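視野検査の「あの数分」をどう過ごしてもらうか
発表者用メモ(5/24/22 Rastilton会場、読み上げ原稿ではないので適当に崩すこと)

始まる前に
水を演台に置く。前回はポケットに飴を入れたまましゃべって、マイクがカサカサという音をずっと拾っていたらしいので、飴は鞄にしまう。レーザーポインターは会場のを借りる。自分のは電池があやしい。
座長はKeegan Kereamaさん。紹介してもらったらまずお礼。名前は「ケレアマさん」と、平らに読む。練習しておくこと。

スライド1 タイトル
みなさんこんにちは。Tamihana眼科で視能訓練士をしております。お昼のあとの一番眠い時間をいただきまして、ありがとうございます。部屋が暗いと余計に眠くなりますよね。視野検査の話をするのに部屋が暗いというのは、まあ、雰囲気が出ていいかなと思っています。(ここで少し待つ。笑いがなくても進む)
今日は緑内障の患者さんの静的視野検査の話をします。といっても解析ソフトの新しい指標とか、進行判定の統計とか、そういう難しい話は午前の先生方がきれいにまとめてくださったので、わたしはもっと手前のところ、患者さんが椅子に座ってから「はい終わりです、お疲れさまでした」までの話だけをします。

スライド2 わたしが視野検査を嫌いだった話
いきなり白状しますと、新人のころ、視野検査の担当になるのが嫌で嫌で。だって患者さんも嫌がるんですよ。「またあれかい」って言われる。暗いし、眠いし、光っているのかいないのかわからないし、終わったあとに「全然できませんでした」と落ち込んで出てこられる。こっちも申し訳ない気持ちになるし、結果の紙を見ると固視不良のところに印がついていて、先生からは「もう一回とれる?」と言われて、患者さんにまた頭を下げて……という繰り返しでした。
会場の検査担当の方、うなずいてくださってますね。ありがとうございます。心強いです。
(うなずいている人がいなかったら、この二行は飛ばす)

スライド3 患者さんの声
待合室で聞いた言葉をそのまま書き出してあります。ご本人には使っていいですかと伺って、いいよと言っていただいたものだけです。
「見えてないのに押していいのか迷う」
「見逃したら減点される気がする」
「まばたきしたら怒られると思って我慢していた」
「途中から羊を数えるみたいな気分になった」
「前の人より時間がかかると恥ずかしい」
三つ目、まばたきの我慢。これ、わたしは本当にショックだったんです。こちらは「まばたきは普通にしてくださいね」と言っているつもりだったので。でも録音を聞き返したら(練習用に自分の説明を録ったんです、恥ずかしいですがおすすめです)、もう検査が始まってから言っていたんですね。光に集中しはじめた人の耳には入りません。目が乾けば涙がたまって、にじんで、そりゃあ感度も落ちて見えますよ。
二つ目の「減点」も大事です。閾値検査というのは、見えるか見えないかのぎりぎりを探すしくみですから、どなたがやっても、出た光のかなりの部分は見えないようにできているんです。われわれには当たり前ですけど、患者さんには誰かが言わない限り伝わりません。学校のテストと同じだと思って受けたら、わからない問題が次から次に出てくる地獄のテストです。つらいに決まっています。

スライド4 信頼性指標のおさらい
ここはさらっと。詳しい方ばかりなので。
固視不良、偽陽性、偽陰性。固視不良は、盲点のところに光を出して、押されたら「視線がずれていたかな」と考えるやつですね。ただし最初の盲点の位置決めがずれていると、ちゃんと見ている人にも不良がついてしまうので、数字だけで「この人は見ていない」と決めつけない。モニターで目を見ていればわかることです。
偽陽性は、光が出ていないはずのタイミングで押してしまうもの。いわゆる押しすぎ。わたしはこれが一番怖いと思っています。視野が実際より良く見えてしまうので、進行を見逃すほうに働くんですよね。
偽陰性は、見えるはずの明るい光に反応しないもの。眠気や疲れで増えますが、視野障害が進んだ方では本人がどんなに頑張っても高く出ることがあります。ですから偽陰性が高いイコール居眠り、と記録に書くのはやめましょうという話を、うちでは何度もしました。実は書いていたのはわたしです。すみません。

スライド5 うちで見直したきっかけ
去年の11月に、検査室のレイアウトを変えたんです。エアコンの風が直接あたる位置に検査機があって、患者さんが「目がすーすーする」と。それで機械の場所を動かすことになって、どうせならということで、過去の検査を一度ちゃんと見てみようということになりました。
掘り起こしたのが1,337件です。多いのか少ないのか、大きな病院の方からすると笑われる数字かもしれませんが、うちみたいな町の眼科で、診療のあとに紙と画面を突き合わせながらやると、まあまあ泣けます。担当は検査室の4人。夕方にお菓子を並べて、ひたすら見ました。
ひとつお断りしておくと、これは研究としてきれいに設計したものではありません。対照群もありませんし、途中でやり方も変えています。ですので「何パーセント改善しました」という言い方は今日はしません。そこを期待して来てくださった方には本当にごめんなさい。そのかわり、見ていて気がついたことを、できるだけ具体的に持って帰っていただきたいと思います。
(質疑で統計を聞かれたら、正直に「検定していません」と答える。ごまかさない)

スライド6 気がついたこと・その一 最初の一回は練習
初めての検査と二回目で、結果がずいぶん違う方がいらっしゃる。学習効果ですね。教科書にも書いてあります。書いてあるんですが、忙しい外来だとつい、初回の結果を見て「わあ、けっこう欠けてますね」という空気になってしまう。患者さんは敏感ですから、検査員の顔色で察します。
うちでは初回の方に「今日は機械に慣れる日です」とはっきり言うようにしました。先生にも協力してもらって、診察室でも同じ言葉を使ってもらっています。検査室と診察室で言うことが違うと、患者さんはどちらかがお世辞だと思いますからね。
それから本番の前に短い練習を入れる。機械に練習モードがあれば使う。Bristidiaをお使いの施設ですと、うちと同じ画面だと思うので、あとで声をかけてください。どこを押すと練習に入るのか、わたしもしばらく知らなかったんです。説明書の後ろのほうにちゃんと書いてありました。説明書、読みましょう(自分に言っています)。

スライド7 気がついたこと・その二 まぶた
上のほうの視野が、帯みたいにすうっと落ちている。下の網膜に相当する病変が見当たらない。こういうとき、まず疑うのはまぶたですよね。座った直後はぱっちり開いているんですよ。それが検査の後半になると、だんだん下がってくる。途中で一度のぞかないと気がつかない。
テープで軽く上げるかどうかは施設のやり方があると思います。うちは、患者さんに説明して、いいですよと言っていただけた方にだけ貼っています。完全に閉じられなくなるほど上げない。まばたきができることを必ず確認する。そして「テープあり」と記録に残す。これを書き忘れると、次の回に別の担当がテープなしでとって、上方が急に悪化したように見えるという事件が起きます。起きました。先生が進行と思って薬を足しかけて、カルテをさかのぼってくれた後輩のおかげで助かりました。
記録って、地味ですけど、ほんとに次の自分を助けますね。

スライド8 気がついたこと・その三 レンズ
矯正レンズの枠が写り込む問題。レンズが目から離れすぎていると、周りにリング状の欠損が出ます。まつ毛がちょうど触れないところまで近づける。顔の彫りの深さは人によって違うので、前の人の位置のままにしない。
それと度数。これは年齢に応じた近見の加入が入りますから、眼鏡の度をそのまま入れればいいというものではない。白内障手術のあとで度数ががらっと変わっているのに、古いデータが呼び出されてそのまま、というのも過去の検査の中にありました。手術をしたのが別の病院だと、特に漏れやすいです。うちは受付の問診票に「前回の検査のあとに目の手術を受けましたか」という欄を増やしました。受付さんが提案してくれたんです。検査室の中だけで考えていたら出てこなかったなあと思います。

(ここで時計を見る。押していたら次の椅子の話を短く)

スライド9 気がついたこと・その四 椅子とあご台
もう、声を大にして言いたいのがこれです。椅子!
あご台に顔をのせてもらってから椅子の高さを直す方、いませんか。わたしがそうでした。そうすると患者さんは顔を固定されたまま、お尻だけ上がったり下がったりするわけです。首が変な角度になって、でも「大丈夫ですか」と聞けば「大丈夫です」とおっしゃる。日本の患者さんは優しいので、だいたい大丈夫とおっしゃいます。
いまは先に椅子で背中が伸びるところを決めて、それから台の高さを合わせて、機械をお迎えに行かせるような感じでやっています。足の裏が床についているかも見る。小柄な方には足台を出す。荷物を膝に抱えたままの方がけっこういらして、これも始める前にかごに入れてもらう。ハンドバッグを気にしながら光を探すのは無理ですよ。
背中の丸い方は、おでこがどうしても離れます。無理に押しつけると途中でつらくなるので、台を少し手前に寄せて、ひじを置ける場所を作る。ひじが落ち着くと、不思議と肩の力も抜けます。ひじ用の小さなクッションを縫ってくれたスタッフがいまして、カバーを外して洗えるのですごく重宝しています。柄が猫です。
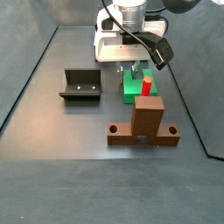 白いロボットアームと緑色のブロック

スライド10 ボタンの持ち方
応答ボタンですね。あれ、最初に「どうぞ」と渡すだけだと、両手で握りしめる方、親指で押す方、人差し指の方、いろいろです。どれでもいいんです。ただ、押しっぱなしになっていないか、深く押しこまないと反応しないと思い込んでいないか、そこだけは見てください。
リウマチで指の痛い方には、膝の上に置いて手のひらで押してもらうこともあります。その場合、反応が少し遅れるかもしれないので、記録に書いておく。手が震える方は、意図しない押しが偽陽性に入ることがあります。「カチッと鳴るのを一緒に聞いてみましょうか」と、本番前に何回か押してもらうと、だいたい様子がつかめます。
あと、これは裏技でもなんでもないんですが、「押し続けていると機械が待ってくれるので、目を休めたくなったらそうしてくださいね」という案内。機種によって止まり方が違いますから、ご自分の施設の機械で必ず確かめてから言ってください。できる機種なら、この一言で患者さんの表情がふっと変わります。やめてもいい、と思えるだけで続けられるんですよね。マラソンの給水所みたいなものかもしれません。走ったことはないんですけど。

スライド11 説明の言葉を変えた
ここが今日いちばんお話ししたいところです。すこしゆっくりしゃべる。
以前のわたしの説明はこうでした。
「真ん中のオレンジの光を見ていてください。まわりに光が出たら押してください。見えなくても目を動かさないでください。じゃあ始めます」
間違ってはいないんです。でも命令ばかりで、しかも一番大事な「見えなくて普通」が入っていない。
いまはこうです。
「真ん中の光をぼんやり眺めていてください。まわりで光ったかな、と思ったら押してくださいね。とても暗い光も出ますので、見えない時間が長くても故障じゃありませんし、目が悪いという意味でもありません。どんなに目のいい方でも見えない光がたくさん出ます。まばたきは、押したときに一緒にしていただくと楽ですよ」
長くなりました。長くなりましたが、とり直しの回数が減ったような手応えがあるので、気持ちとしてはとんとんです。手応え、と言いました。データではないです。そこはすみません。
「光ったかな、と思ったら」という言い方には議論がありまして。あまり甘くすると、迷ったものを全部押して偽陽性が増えるんじゃないかと。ごもっともです。うちでも押しすぎの方には途中で一度止めて、「はっきりしなかったら、見送ってもいいですよ」と言い直します。逆に慎重すぎてまったく押さない方には「自信が半分くらいでも大丈夫」と。つまり全員に同じ台詞では無理なんですね。そして大事なのは、同じ患者さんには毎回同じ説明をすること。説明が変わると答え方も変わって、経過を比べられなくなりますから。うちではカルテに「慎重型」「早押し型」と書いています。早押し型って書いてあるのを患者さんに見られて笑われたことがあります。クイズ番組じゃないよって。

スライド12 途中の声かけ
黙っているのがいいのか、声をかけるのがいいのか。これも長年の謎でした。
わたしの今の答えは、間隔をあけて、短く、点数をつけない言い方で。「順調ですよ」「半分すぎました」「固視、いや、真ん中よく見られてますよ」。最後のは本当に言い間違えたんです。固視という言葉、患者さんには刺身か何かに聞こえるらしいです。
言わないほうがいいのは「ちゃんと見てください」。これを言われた方は、残り全部を緊張して受けることになります。視線が泳いでいるなと思ったら一度止めて、肩を回してもらって、「真ん中、見つけにくいですか?」と聞く。中心が欠けている方は、そもそも固視灯が見えていないことがあるんですよ。ひし形の固視標に切り替えたら急に安定した、という方が何人もいらっしゃいました。その方たちに「ちゃんと見て」と言っていた過去の自分を、叱りたいです。

スライド13 ある患者さんのこと
ご本人の了解をいただいています。72歳の女性、元は編み物の先生です。
検査が大嫌いで、毎回血圧が上がるとおっしゃる。過去の結果もばらばらで、良くなったり悪くなったり。先生も判断に困っておられました。
あるとき「編み物だと何時間でも座っていられるのにねえ」とおっしゃったので、何が違うんですかと聞いてみたんです。そうしたら「編み物は、あとどれだけで終わるかわかるから」と。
はっとしました。わたしたちは画面で残りの点がわかりますけど、患者さんは真っ白なドームの中で、いつ終わるのか知らされないままなんです。それからは、始める前に前回の所要時間をお伝えして、折り返しで必ず声をかけるようにしました。ご本人いわく「袖まで編めた感じがする」そうです。いまもお好きではないみたいですけど、血圧の話はなさらなくなりました。
(ここは感情をこめすぎない。前の練習でちょっと泣きそうになったので)

スライド14 Hornellの施設から学んだこと
見学に行かせてもらったHornellの検査室の話を少し。規模はうちとそんなに変わらないのに、とにかく静かなんです。検査室の扉に「検査中」の札がかかっていて、その札が出ているあいだは電話も取り次がない。うちは検査中に「すみませーん、保険証なんですけど」と受付が入ってきていましたから、帰ってすぐ真似しました。
もうひとつ、片目が終わったら必ず明かりを少しつけて、立ってもらってもいいですよと声をかけていました。左右を続けてとると後半の目が不利になります。右から始めるのが習慣だと、いつも左が疲れた状態になるわけで、これも記録の読み方に関わってきますよね。順番を毎回変えるべきかどうかは意見がわかれると思います。わたしは、変えずに休憩をはさむ派です。比べやすいので。あとで反対派の方とお話ししたいです。

スライド15 新人さんに教えるとき
まず自分が受けてもらう。これに尽きます。両目、フルで。途中でやめたらだめ。
うちに入った新人さんはみんな「こんなに見えないんですか」と言って出てきます。若くて健康な目でも不安になるんですよ。その不安を覚えているうちに、患者さんへの説明文を自分の言葉で書いてもらいます。14日たったら、もう一度同じ検査を受けてもらって、自分の結果を並べて見る。初回のほうが悪い人が多くて、学習効果が一発で腑に落ちるみたいです。
院長にも受けてもらいました。院長、偽陽性が高かったです。早押し型でした。これは本人の許可をとってあります。たぶん。

スライド16 できていないこと
いいことばかり言うとずるいので、うまくいっていないことも。
耳の遠い方への途中の声かけ。補聴器が機械の縁にあたってピーピー鳴るので外していただくことがあって、そうなると声が届きません。肩に軽くふれる合図をあらかじめ決めておくやり方を試していますが、びっくりされる方もいて、まだ正解がわからないです。
認知症のある方。ご家族に隣にいてもらうと落ち着く方と、かえって話しかけてしまう方がいます。短い検査プログラムに変えるかどうかは、必ず先生と相談しています。検査員の判断で勝手に変えると、あとで経過が比べられなくなりますので。
それから混んでいる日。予約が詰まっていると、さっきの長い説明はどうしても早口になります。説明だけ待合で先に読んでもらう紙を作ったんですが、字が小さいとお叱りを受けました。眼科なのに。作り直し中です。

スライド17 明日からできそうなこと
全部やってくださいとは言いません。わたしだったら椅子から始めます。お金がかからないし、その場で患者さんの首の角度が変わるのが見えます。次に「見えなくて普通です」の一言。余裕があれば、自分の説明を録音して聞いてみてください。わたしは語尾に全部「ねー」がついていて、三日くらい無口になりました。

スライド18 謝辞
検査室のみんな、受付のみなさん、話を使わせてくださった患者さん、見学を受け入れてくださったHornellのみなさん、どうもありがとうございました。座長のケレアマさんにも、抄録の締め切りのときに大変お世話になりました。

質疑用の控え(読まない)
・視野の頻度は? → 病期と先生の方針による。うちの回数を言うと一人歩きするので言わない。
・テープの種類を聞かれたら、肌の弱い方には無理に使わない、という話を先にする。
・ヘッドマウント型はどうか → デモを一度かぶっただけ。首が楽なのは魅力。従来機の結果と混ぜて経過を見るのは慎重に、と答えて、詳しい方がいたら会場に振る。
・説明文がほしいと言われたら、配布用を受付の机に置いてある。足りなくなったらメールで。アドレスは配布資料の裏。
・猫のクッションの型紙をください → 縫った本人に聞いてから返事する。

終わったらポインターを返すこと。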